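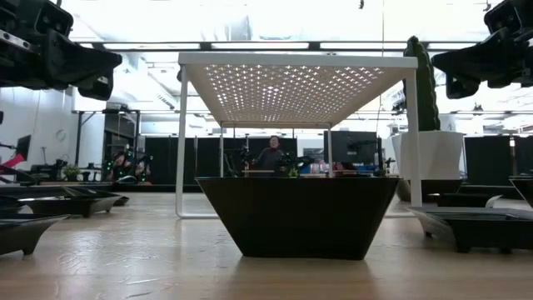

Teleoperation cell, two-arm table, pre-session inspection. This checklist is completed before any operator takes control of the arms and again at changeover. It covers the table, both arms, the object set and the room, in the order an inspector can walk them. The present object set is dark trays and planters with flared rims, to be handled around a white perforated stand on four thin legs, and several comments below concern that stand. Under-stand reaches are the slowest motions operators perform at this cell and account for most of the contact faults in the log.

Site: Ostley
Cell procedure: Clunow, revision 20
Date of inspection: Jul 4, 2026
Result: Passed with comments. Two items carried forward.

Section A. Power and stop circuits

A1. Emergency stop at operator station latches and releases. PASS
A2. Emergency stop at table side latches and releases. PASS
Comment: Release requires a firm quarter turn. Do not record as a fault unless the button fails to latch.
A3. Arms hold position on stop, no drop at the wrist. PASS
A4. Restart requires deliberate reset at the station. PASS
A5. Supply leads seated and strain relieved. PASS
Comment: Check by hand at both ends. A visual check is not accepted under the current revision.

Section B. Arms and grippers

B1. Base mounting bolts, left and right, witness marks aligned. PASS
B2. Gripper fingers secure, no play at the mount. PASS
B3. Finger pads free of splits and lifted edges. PASS WITH COMMENT
Comment: Right pad shows wear at the leading corner. Still within limit. Recheck at changeover and replace if the backing can be felt with a fingernail.
B4. Cable loops clear of the jaws through full wrist rotation. PASS
Comment: Rotate slowly in both directions with the gripper open, then closed. If a loop touches the stand at any point, re-dress the cable before continuing. Tape is not an acceptable fix.
B5. Leader and follower joints agree at the home pose. PASS
B6. Follower lag within the Marinho controller limit set for this cell. PASS 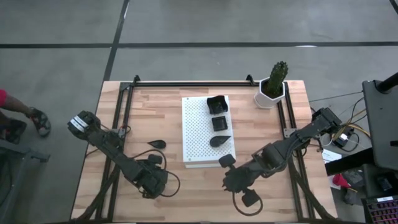

B7. Force limit active on both followers. PASS
Comment: Tested by closing on the foam block. The limit must trip before the block is visibly deformed. Reset the counter afterwards, otherwise the trip is carried into the first demonstration as a fault.

Section C. Table and objects

C1. Table surface clean, no splinters or loose strips. PASS
Comment: Surface scuffs are cosmetic. Report gouges that catch a fingertip.
C2. Rails and clamps tight. PASS
C3. Stand level, all feet in contact with the table. PASS WITH COMMENT
Comment: Stand rocked slightly when pressed at one rear corner. Shimmed and retested. Carried forward for a proper adjustment.
C4. Objects free of cracks, chips and sharp edges. PASS
C5. Objects match the list for task 597. PASS
C6. Start layout set by hand with arms stopped. PASS
Comment: Layout is varied between demonstrations as per the task sheet. The person resetting objects calls "clear" and the operator answers before motion is enabled. A nod is not an answer.
C7. Planted items stable in their pots, no loose material on the table. PASS

Section D. Operator and room

D1. Operator has signed the current briefing. PASS
D2. Operator seat and leader arms adjusted, elbows supported. PASS
D3. Operator has an unobstructed view of the workspace or a working monitor feed. PASS
D4. Walkways clear, floor cables covered or routed to the side. FAIL, CORRECTED
Comment: One lead was lying loose across the route to the desks. Re-routed and secured. Item passed on second look.

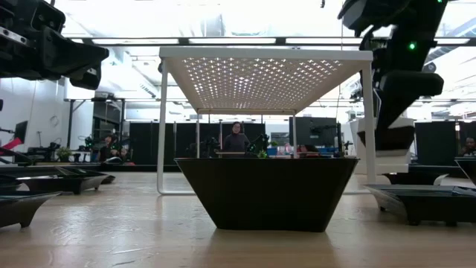

D5. Persons other than the operator outside arm reach during motion. PASS
Comment: Reach is taken at full extension plus the length of the longest object in the set. Work at nearby desks may continue.
D6. Lighting even, all fixtures on. PASS
Comment: Glare on the bare wood is acceptable if object edges remain distinct in the feed. If they do not, move the object, leave the lights alone and note the change on the task sheet.

Section E. Recording

E1. Camera mounts tight, views unchanged from reference. PASS
E2. Clocks agree between arms and cameras. PASS
E3. Free storage sufficient for the session. PASS
E4. Trial demonstration recorded, replayed and discarded. PASS
Comment: Replay at reduced speed with a hand on the stop. Trial file 201 was deleted after review.

Carried forward

1. Stand adjustment (C3). Remove shim once complete.
2. Right finger pad (B3). Spare set is held in the Erner cabinet, second drawer.

Next full inspection is due in November, or sooner if an arm is removed, a mount is changed or the stand is replaced. Completed sheets are kept in the binder at the operator station.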